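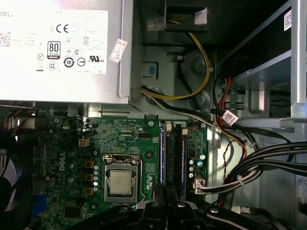
Electronics Drop-Off: Frequently Asked Questions

Kinsella Computer Reuse takes in used computers and parts, repairs what can be repaired, and sends the rest to a recycler. These are the questions we get most often at the counter and by phone.

Where do I bring my things?

The drop-off door is at 2468 Parkus Road, on the side of the building facing the parking lot. The front door is for the store only. Ring the bell and someone will come out with a cart.

When are you open?

Drop-off runs from 9 a.m. to 4 p.m. The store stays open until 6 p.m. Please don't leave items outside after hours. Rain ruins them, and the city can fine us for it.

What do you accept?

Desktops, laptops, flat monitors, keyboards, mice, printers, routers, cables, hard drives, memory, graphics cards and power supplies. Parts don't need to be working. If you know what is wrong with an item, write it on a piece of tape and stick it on.

What don't you accept?

Tube televisions, tube monitors, microwaves, refrigerators, smoke detectors, light bulbs and anything with a swollen or leaking battery. The county hazardous waste site takes swollen batteries. Call them before you go.

Is there a fee?

Most items are free. Printers cost $5 each. Flat monitors with a cracked screen are also $5. We take cash and cards.

What happens to the data on my drive?

Every drive we plan to reuse is erased with software that overwrites the whole disk, then checked. Drives that fail the check are shredded. If you would rather keep your drive, take it out before you come, or ask at the door and we will remove it for you. Laptops with storage soldered to the board can't be done this way, so erase those at home first.

Can I get a certificate of destruction?

Yes, for businesses and for anyone who asks at drop-off. We can't issue one afterward, when the drives have already been mixed with others. Certificates list the serial number of each drive and are sent by email.

Should I take my computer apart first?

No. A complete computer is easier for us to test than a box of parts. Please don't open a power supply under any circumstances. The capacitors inside can hold a charge after the cord is unplugged.

Do you sell used parts?

Yes. Tested parts are on the shelves at the back of the store. Stock changes daily and we don't hold items by phone. Power supplies are sold up to 600 watts. Bring the old one with you if you can, or at least the model number of the computer. Many office desktops use a supply with its own shape or its own connectors, and a standard one won't fit.

Is there a warranty?

Complete computers can be returned within 100 days if they stop working. Parts can be exchanged once, with the receipt. Cables and items from the bargain bins are final sale.

Which operating system comes on your computers?

Laptops and desktops are sold with Linux unless the tag says otherwise. We can show you the basics before you leave.

Can you pick up from my office?

We pick up within the city limits for larger loads. Fill in the pickup form or speak to Clyde Tran, who sets the truck schedule. Everything needs to be on the ground floor or near an elevator.

Is my donation tax deductible?

We give a receipt that says what you brought. We don't put a dollar value on it. Ask your tax preparer about the rest.

Can my school or group apply for free computers?

Yes. Applications open in October and the form is at the store counter. Groups that received computers in the last round may apply again, but first-time applicants are considered first.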